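Meet the Judum kit, a robot arm you can learn to boss about

Hello! I'm Mathis Bouvier and I get to try out robot kits, which is a very good job. This one is the Judum, made by Liltura, and it has two blue fingers that work a bit like kitchen tongs.

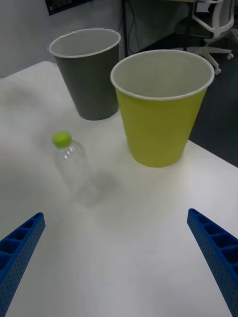

Two paper cups, one bottle and two blue fingers.

See all the little pockets in the fingers? I love those! Now, you and I can grab a bottle without thinking. A robot has to work out where the bottle is, how wide to open and when to squeeze.

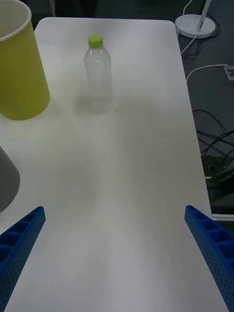 Clear plastic is tricky, too, as a camera can look straight through it. A bright green cap is much easier to find (try it at home with one eye shut).

The kit has 17 practice games, and my favourite is the cup one. You start with the fingers wide open and choose what to go for. 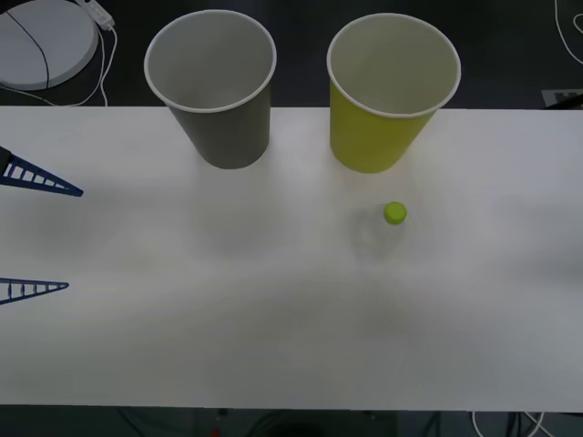 If you miss, just back up and have another go. I needed 4 tries on my first day! Grown-ups should help with the setting up, and the Judum goes on sale in September.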